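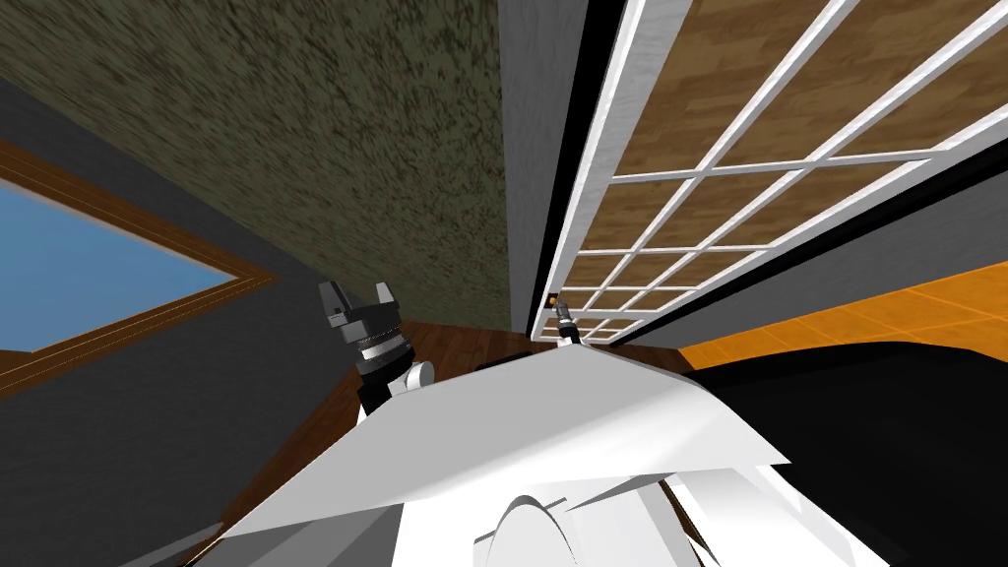
1/ Right, the hallway floor saga, as several of you asked. I've been pricing up someone to sand and oil it and the quotes make no sense to me at all.

2/ First one: £1000. Second one: £39 a square metre, plus VAT, plus "sundries". What are sundries?? I asked and he said "bits".

3/ So I rang Serpil Kocabaş, who did hers last November and hasn't stopped going on about it. She hired a drum sander for the weekend and says the noise was the worst part – that and the dust in the butter dish.

4/ She used four tins of oil and reckons three would've done. The last one's still under her sink and I'm allowed to have it if I bring cake. Deal!

5/ Marius Pop replied to yesterday's post to say punch every nail down before you go near it with a machine. Thank you Marius, I'd never have thought of that and I'd have shredded the belt in ten minutes.

6/ Spent tonight on my knees with a hammer and a nail punch. Did 18 boards. My neighbour knocked to ask if everything was all right (it was, mostly).

7/ Still can't decide on colour. Clear oil goes a bit orange on pine, the white one looks chalky, and Linnea Blomqvist swears by lye soap, like her gran used. Has anyone tried soap on old boards? With a dog?

8/ Also there's a gap by the skirting I could lose a pound coin in. Slivers of wood or that filler with the sawdust mixed in – opinions please, I'm hiring the sander on Friday week whatever happens.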